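The Table Is the Hard Part

Sunday, June
By the Mindutby opinion desk
51 comments | 200 shares

My grandmother's house had a kitchen table that took up most of the room, and clearing it was my job for years. I thought of it as the easy chore, the one you gave to a kid. I have been thinking about that table a good deal lately, because I spent a long afternoon at the Litosance workshop watching a robot arm learn to tidy one, and I came home with a lot more respect for my younger self.

People ask me whether machines can do housework yet, and I always want to say "some of it, on a good day." The folks at Litosance told me they had logged 1873 tries at putting small things away, and they were proud of that number, as they should be. A child might need a dozen. Then again, the child has been grabbing at things since the crib — that's a head start of over 2000 days by first grade.

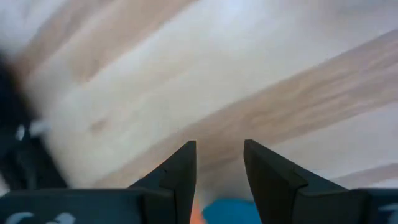

What the gripper has to work with

Two stiff black fingers and a pale wooden tabletop, with a bit of bright blue down between them, and the wood grain streaked by motion. I tried to picture doing my old chore with only that to go on, no palms, no elbow to steady a stack of plates, and I don't believe I'd have earned my dessert.

So no, I wouldn't sell the dishpan just yet. But I wouldn't laugh at the thing either. I'd happily let a patient machine clear my table slowly while I sat on the porch with my coffee, and if it took until bedtime, well, so did I at that age.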